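09/08/2023, Parkivetti project, pick-and-place bench

Reran the basket task with the new finger pads. Wrist speed capped at 6 for all runs, controller log saved under Saltell. 18 trials, up to 6 s per grasp before timeout.

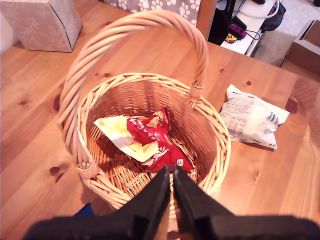

Approach angle is still the main problem. Straight-down works on open table but the arched handle takes away part of the workspace, so the planner needs it as a keep-out volume. Red and yellow snack bag inside the basket is the target; grasp point should be set on a fold.

To do: re-zero gripper, retrain on the May set (2,790 samples).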